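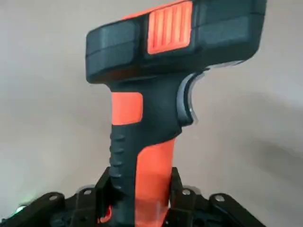

Wrist cam tips, from the arm build on the back bench. Mount the camera so both fingers stay in view along the bottom, saves a lot of guessing. The barcode scanner is my go-to test piece now: gripped low on the handle, fingers either side, trigger and head clear above. Orange and black shows up nice against a plain gray wall too. Tried a white mug first, hopeless.

Finger brackets: print flat, 100 percent infill. Drill the holes out after, dont trust the printer for size.

Grip force. Start low, go up in small steps. My servo scale runs to 420 and 374 is plenty for a hard plastic handle. Write the number on tape, stick it on the base.

Cables: leave slack, then turn the wrist 90 degrees each way by hand with the power OFF. If it tugs, redo it.

Loose screws... dab of threadlock, wait overnight. I skipped this in April and lost a whole evening crawling under the bench.

Hubert Urbańczyk says use old bike tube on the fingers for slippery stuff. Works, smells a bit. Cut it wider then you think and trim.

Next up, a better clamp for the base. Updated May 11, 2024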